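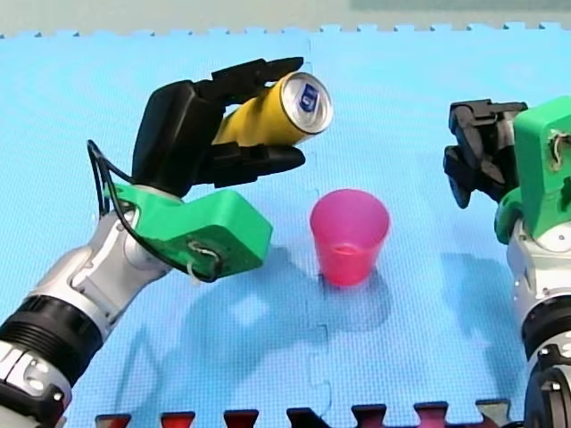
Your questions about the Nilla dumpling press

Does it work with shop-bought wrappers?
Yes, and they're a great way to start! Let frozen ones thaw fully in the packet, or they'll crack along the fold. Round wrappers fit best. Square ones are fine too, but you'll have corners to trim.

How much filling should I use?
Less than you think. A heaped teaspoon is plenty for the standard press. If filling squeezes out at the sides, the seam won't hold in the pan.

My dough keeps sticking. Help!
Dust both halves with cornflour, then tap off the extra. Homemade dough also likes a rest before rolling — half an hour under a damp cloth makes a lovely difference.

Do you have a dough recipe?
We do, and we love it: 300 g plain flour, a good pinch of salt and enough just-boiled water to bring it together. Knead until smooth. It makes 28 wrappers if you roll thinly and re-use the scraps.

Can I use it for pasties or ravioli?
Ravioli, absolutely. Sweet ones with apple are gorgeous. Pasties need the bigger Skurine press, as shortcrust is too thick for the Nilla's hinge.

Can it go in the dishwasher?
Top rack only. Dough dries like cement in the crimped edge, so give it a quick scrub with an old toothbrush first.

Can I freeze what I make?
Please do! Freeze them on a tray without touching, then bag them up. Cook from frozen and add two minutes to the steaming time.

Where can I try one?
At the Dimaculangan kitchen shop in Wudurthorpe, every Wednesday from 2 pm. Come hungry.

Do you sell spare hinge pins?
Yes, ask for part 1766. It fits both presses.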